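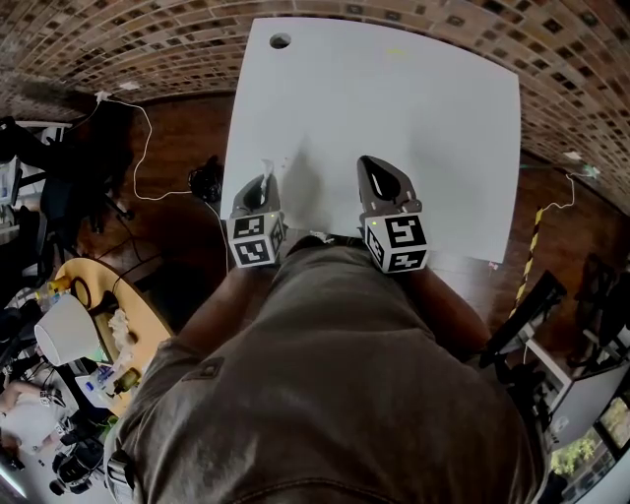
How much of my card balance do I need to pay each month to avoid interest?
The full statement balance, by the due date. Paying the minimum keeps your account in good standing, but interest still gets charged on what's left over.

Section 3. Setting up your payoff plan in Pluvira

Okay, you've got your accounts linked (if you haven't, go back to Section 2 and do that first, I'll wait). This part of the guide covers the payoff planner, which is my favorite thing in Pluvira and the reason I started using it in the first place. I had two cards and a store account going at once, and I was buying groceries on whichever one had room. It took me one evening to set this up, with a lot of tea.

Have your latest statements next to you. You want the ones with the interest rate printed on them – the balance on the home screen of your bank's app won't give you that.

3.1 Add your debts

1. Open the Plan tab and tap New Plan. Give it a name you won't mind looking at every week. Mine is called Leltthorpe, after the town where I want to rent a place someday.

2. Tap Add Debt and pick the type: card, store account, personal loan or overdraft.

3. Type in the balance from your statement. Pluvira will try to fill this in from your linked account, and the number it offers might be newer than the one on paper. Go with the newer one.

4. Type in the annual rate. If your card has one rate for purchases and another for cash advances, tap Split Balance and enter each part on its own line.

5. Type in the minimum payment and the due date, then tap Save.

6. Do the same for every other debt you have. Yes, the embarrassing ones too! My total came to $2,110 and I had been telling everyone it was "under two grand."

Note: Buy-now-pay-later purchases don't come in through linked accounts. Add them by hand as a personal loan, set the rate to zero if there's no interest, and put any late fee in the Comments box so you remember it's there.

Caution: If you have a promotional rate, enter the date it ends. Leave that field blank and the planner assumes the low rate goes on forever, and your payoff date will look a lot sunnier than it should. Wendy Bunting wrote in to tell me she'd done exactly this with a balance transfer from Zustine, and her plan was off by months.

3.2 Tell it what you can pay

1. Tap Budget at the top of the plan.

2. Enter your take-home pay. If it changes from month to month, use your lowest recent month.

3. Enter rent, utilities, food, gas and anything else you can't skip. Please don't shave the food number down to make the plan look better. I did, and I was back on the card by the third week.

4. Look at the line called Left Over. Mine said $321.

5. Drag the Extra Payment slider to the amount you want to send on top of your minimums. I left myself $40 for surprises and I'd keep at least something back if I were you.

If Left Over is a negative number, stop here for now. The planner can't fix that one, and it'll keep showing you a red banner until you close it. Call your lenders and ask about hardship options, and talk to a nonprofit credit counselor before you sign up for any new loan. Tap Pause Plan and your entries will stay saved while you do that.

3.3 Pick an order

There are two choices under Order.

Highest Rate First sends your extra money to the most expensive debt. You'll usually pay the least interest overall this way.

Smallest Balance First clears the little ones quickly. It can cost more, but some people really need to see one disappear – Nayeli Jaramillo, who tested this section for me, swears by it.

1. Tap one, then tap Preview.

2. Compare the two payoff dates and the two interest totals.

3. Tap Use This Order. You can switch later and you won't lose anything.

3.4 Turn on reminders

1. Go to Settings, then Alerts.

2. Switch on Due Date and choose how many days ahead you want it. I use 3.

3. Switch on Rate Change if you have any variable-rate cards.

Caution: Reminders don't move money. Pluvira never makes a payment for you, so you still need to set up autopay with each lender or pay by hand. Check your first autopay went through before you trust it.

Note: If a reminder shows the wrong day, check the time zone under Profile. After that, open the debt and tap Refresh.

Once the plan is saved you'll land back on the Plan tab with your first payment at the top. Section 4 covers what to do when a payment is late or a balance doesn't match your statement.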